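Workshop > Manipulation > Hands and grippers > Comparing hands on a produce task

Comparing multi-finger hands on produce and baskets

Use this procedure when you have more than one hand to choose from and the job is picking vegetables from a display tray and carrying them in a basket. You need a two-arm robot, one camera at the head, one at each wrist, and controllers that accept a closing limit per finger.

1. Set up the logging

Record finger current, finger position and all camera streams against one clock. Our first comparison, Olano against Araújo, was thrown out after 171 trials when we found the wrist streams running behind the controller log. Check this before anything else by tapping a fingertip on a hard surface and finding the tap in both records.

Write the closing limit into the file name. We run the controller on its 0 to 1,000 scale and start low.

2. Test the leaf grasp

Napa cabbage is a good first item. The leaves give way under the fingers, so a hand that closes to a fixed position can look fine in the log while holding very little. Bring the fingers down over the leafy end, with the thumb opposite, and close until the current rises. Hold, then lift.

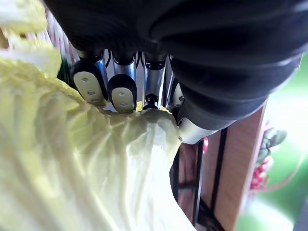 Fingertips and thumb closed on the leafy end of a napa cabbage.

Score the lift from the video afterward. A grasp passes if the cabbage clears the tray and stays up through a slow wrist turn. Note separately whether the leaves slid under the pads. Don't change the approach angle between hands, even if one would clearly do better with a different one. Run the better angle later as its own set.

3. Test the release

Release causes more trouble than people expect. A narrow item can hang on one finger after the others have opened, and the current reading won't show it. Open the thumb first, pause, then open the fingers. Keep the fingertips inside the rim of the basket until all of them report open.

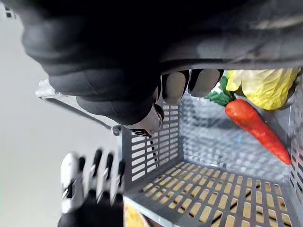

Artificial carrot in the basket, fingertips close by.

If you use artificial vegetables for part of the set, keep their results in a separate table. The surfaces are different enough that a combined pass rate means nothing. Brodport users should also turn off automatic re-grip for this step.

4. Test the carry

Have one hand hold the basket by its handle while the other stays free. Pick a spot with open floor so the basket can swing without touching furniture.
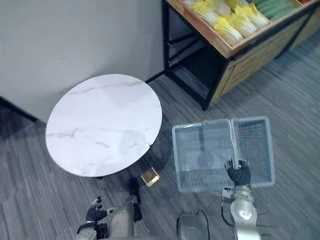 Steps 4 and 5 by Iraís Lozano | Updated 2021-10-14

Close on the handle with all fingers and set the limit higher than you did for leaves. Move the arm out to the side, stop, and watch the head camera for rotation of the basket about the handle. Some rotation is normal. If it keeps going after the arm has stopped, the grip is too light or the fingers are sitting on the edge of the bar.

Repeat with 2 items in the basket, both at the same end.

5. Test with a sleeve on

A knit sleeve keeps debris out of the knuckles, but it adds drag at the base joints. Rerun the free-motion check with the sleeve fitted: open and close over the rack without touching anything, and compare the current trace with the bare hand. Pull the fabric back from the first joint if the trace is higher on closing than on opening. 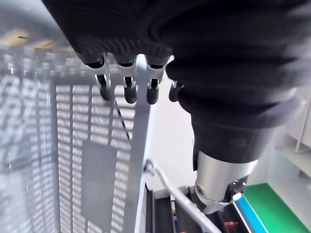
Torquil Imrie wrote to say that his sleeved hand failed this check every time until he zeroed the current readings with the sleeve already on. He now zeroes twice, bare and covered, and saves both values in the trial header.

That works, provided the two values aren't swapped when you process the logs. Our full set came to 179 trials per hand.

Related
Syncing wrist cameras with a controller log
Finger current limits on the Inudport controller
Fingertip pads: when to replace them
Choosing a head camera position for two-arm work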